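Software Engineer, Arm Control and Planning (contract, 6 months)
Skanetti, posted January 25, 2021
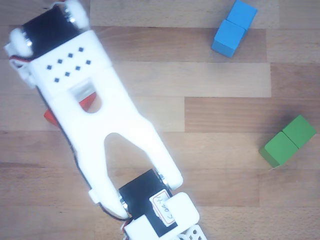

A white arm with black servos, and colored blocks on the bench.

We make sorting software for small parts shops. Our planner, Konside, looks fine in demos. We don't put much faith in demos, ours included, and we want someone who feels the same way.

Last quarter we logged 752 pick attempts. We still can't say which failures came from perception, which from the planner and which from slop in the joints. Your first job is to build the logging and replay tools that would tell us. After that you'll rewrite the parts of the controller that deserve it.

You should have:
Solid C++ or Python, and code you can show us
Time spent debugging real hardware, cheap servos especially
Some practice with camera calibration
A habit of asking how a number was measured

If your pitch is that a bigger network will fix it, bring the test results. We've heard it before.

24 hours a week, remote or at our bench, ending in June unless we both want to go on. Paid every 14 days.

To apply, send a page on a robot bug you got wrong the first time. Skip the cover letter.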